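I'd been trying to get Mhairi Geddes to sit down with me since October, so when she said she had an hour before nets I was out of the door like a shot! She's scored for our cricket club for 11 seasons, and she brought her own flask.

I started with the one everybody still argues about in the bar, the Herrera Cup semi-final.

"Oh, that match," she said. "We needed 300 and we got there with 3 balls left. I had pencil all up my sleeve. Cameron Dow batted right through and then asked me if he'd got his fifty. He was on 94!"

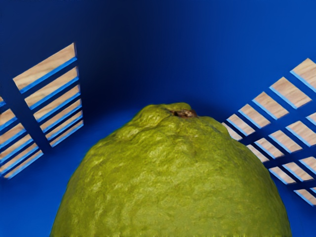 Did she tell him? "I did not. You don't tell a batter anything he can't cope with." (Cameron, if you're reading, she's very fond of you.)

She still fills in the paper book as well as the tablet, and I wondered if that was just habit. A bit, she admitted, but she likes seeing a bowler's whole spell in one row. "On the screen I'm forever scrolling. With the book I can look down and think, hang on, he's gone for nothing since tea."

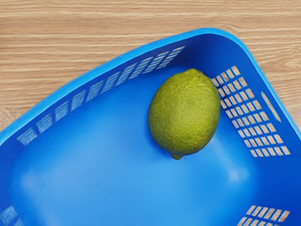

Blue basket on the table.

Then we got on to the league's plan for shorter Sunday games, which I quite like and Mhairi really doesn't.

"Who's it for? The lads who open are happy. Your number eight drives forty minutes, fields, and goes home without a bat in his hand."

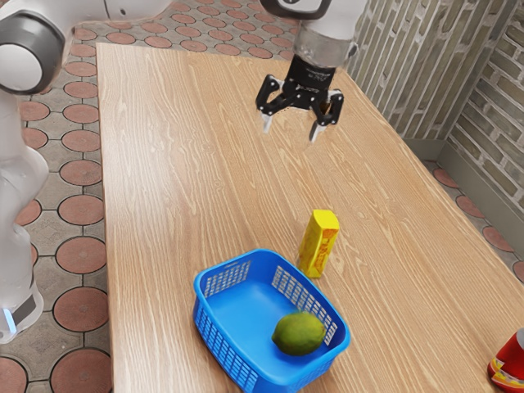
I said it might bring a few more youngsters in, and she gave me a look over the flask. She'd have them at number five, she said, with time to make a mess of it and have another go the week after.

Her first game back is at Meltari on Sat 3 June, and I asked if she had a target in mind. She wants the pair of books to agree at the end, and a seat out of the wind. 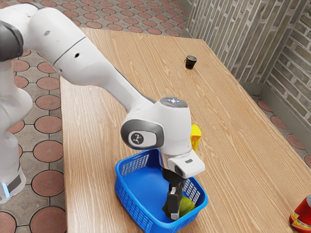 White robot arm at the blue basket.

And will she do another season after this? "Ask me when it's raining," she said, and went off to find her pencils.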